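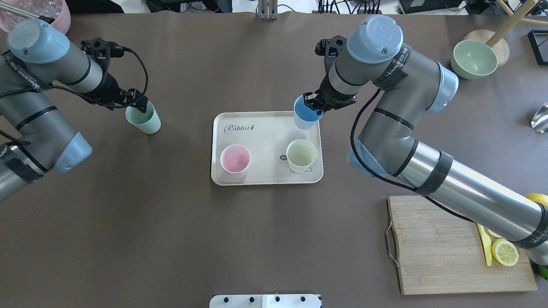

Figure 1. Cup task with both arms. The left gripper holds the green cup and the right gripper holds the blue cup.

Print this page | E-mail this page

Comparison of Two Control Methods for a Pair of Robot Arms
Student project report, autumn term

1. Purpose of the project

In our laboratory there are two arms which work over one table. In earlier projects they were moved one after the other. Our task was to let both arms work at the same time and to compare two controllers for this: the Zullix controller, which was already installed, and the Hetoser controller, which the laboratory received in spring. The grippers were also a subject of the work. We tested the original finger pads and the softer Huvico pads.

We wanted to answer the following question. When two grippers handle light plastic cups close to each other, does the result depend more on the controller or on the finger pads?

2. Setup

Both arms end in a black gripper. The camera looks down at the table from the head position, and both arms and the tray are inside its view. The objects are plastic cups in different colors and a cream-white tray with a raised lip. We chose cups because they are thin and light, and a mistake in the gripping force can be seen immediately in the shape of the cup.

Other objects stayed on the table during the trials, among them a cutting board with a lemon slice and a yellow plastic knife. The right arm has to pass over this area. In the first week we planned all paths on a clear table, and the results were too good. Our supervisor advised us to leave the kitchen objects in their places, and we followed this advice for all trials reported here.

The trials were started and logged with the program Dalgleish, which was written by an earlier student group. It saves the joint positions, the gripper opening and the camera picture with the same time stamp. We had to correct one error in it: the left gripper opening was saved with the wrong sign.

3. Procedure

One trial consists of taking a cup with each gripper, lifting both cups above the tray and setting them down again. The trial was counted as successful if both cups stood upright on the tray at the end. If one cup fell, the whole trial was a failure, also when the other arm did its part correctly.

The time limit was 90 seconds. We made 566 trials in total, divided over the two controllers and the two kinds of pads. After every 12 trials we stopped and checked the zero position of both grippers. This check takes some minutes but it should not be left out. In November we skipped it for one afternoon, and the data from that afternoon had to be thrown away.

4. Results

With the original pads the two controllers were nearly equal. Most failures happened at the release. The cup stuck a little to one finger, turned, and touched the lip of the tray. Opening the gripper more slowly helped with both controllers.

With the Huvico pads the cups were held more firmly and the thin walls were bent less. However, the soft material hides the moment of contact. The Zullix controller reacts to the motor current, and it often closed too late or too far. The Hetoser controller uses the finger position in addition and had this problem only seldom.

The angle of the cup was more important than we expected. A cup which is taken near the rim hangs tilted, and then it must be turned back before it is set down. The left arm had more difficulty with this than the right arm. We think the cable at the left wrist pulls the gripper to one side, but we did not measure this force.

The arms did not touch each other in any trial. They did wait for each other many times, mostly when both wanted to reach the middle of the tray. The Zullix controller stops one arm completely in this case. The Hetoser controller only makes it slower, and the movement looks calmer.

5. Discussion

For this task we recommend the Hetoser controller together with the Huvico pads. If only the Zullix controller is available, the original pads are the better choice. Our answer to the question in section 1 is therefore that the two parts cannot be judged separately.

A weak point of our work is that all cups were empty. A cup with water would be heavier and would show small shaking movements better. We also used only one tray. A flat plate without a lip would probably make the release easier.

6. Remaining work

The cable at the left wrist should be fixed in another way before the next group begins. The corrected version of Dalgleish is saved in the project folder, together with the trial list and the settings for both controllers. The older settings file should not be used with the Huvico pads, as the closing limit in it is too small for them.

Print this page | E-mail this page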